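4 Shares | 0 Comments
February
By the Fourie Work Systems Group

4. Introducing the Cell on the Refurbishing Line

4.1 Setting and tasks

The study was carried out at the Murkside refurbishing plant, where returned desktop computers are stripped, tested, and rebuilt for resale. Before the change, each technician took a computer through all stages alone. A technician opened the case, removed the processor and memory, recorded the part numbers, fitted tested parts, and passed the unit to the power-on station. The work was paid by the hour, but output was tracked per person, and technicians described the posted daily totals as the main source of pressure in the job.

The Vatent cell took over one part of this sequence: the placement of processors and memory modules. Opening the case, clearing cables, and judging whether a board was worth keeping remained manual. The plant did not reduce the number of technicians during the trial. It moved them from single-unit work to a shared queue, in which one person prepared cases for the cell and another received them.

Figure 3 gives the layout at the bench. The tower is placed on its side with the panel off, and parts are staged on a gray 3D-printed fixture plate to its left. Technicians load the plate by hand. The processor is set in its tray and the memory module in a slot holder in front of it, so that both are presented in a known position.

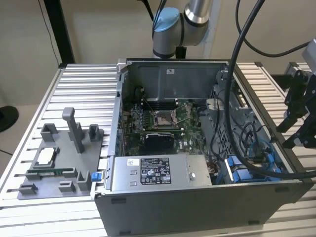
Murkside Plant, Department of Refurbishing and Test

Figure 3. Work position at the Vatent cell. The CPU socket is empty and its retention lever is raised.

4.2 Changes in the content of work

We logged 500 units over the trial and interviewed technicians on both shifts. Three changes were reported by most of those interviewed.

First, preparation became a task in its own right. Under the old method, a technician who found a cable lying across the board pushed it aside while working. With the cell, cable position had to be settled before the case was released, and the person doing so would not be the one to meet the problem later. Disagreements over what counted as a prepared case were common in the opening weeks. They declined after the plant adopted the Markow checklist, a single sheet fixed at each bench.

Second, the pace of work was set differently. Placement by the cell was slower than placement by an experienced technician, and the preparation side often ran ahead. Waiting time was spent on sorting memory and cleaning fans, tasks previously left to the end of the shift. Several technicians considered this an improvement. Others objected that small jobs had been added without being recognized in the grading scheme.

Third, responsibility for damage became harder to assign. Bent socket pins had earlier been charged to the technician whose number was on the unit. In the trial, 40 units were set aside with socket or slot damage, and the log did not show at which stage the damage arose. The plant suspended individual scoring for these faults, and the posted totals were replaced by a figure for the line.

4.3 Skill and training

New employees learned case preparation quickly but had less practice in seating processors by hand. Supervisors raised this as a concern, as units rejected by the cell were still finished manually. In response, each technician was given 80 minutes of bench practice per week on scrap boards. Attendance fell when the queue was long. The effect of the practice on manual rework is taken up in Section 5.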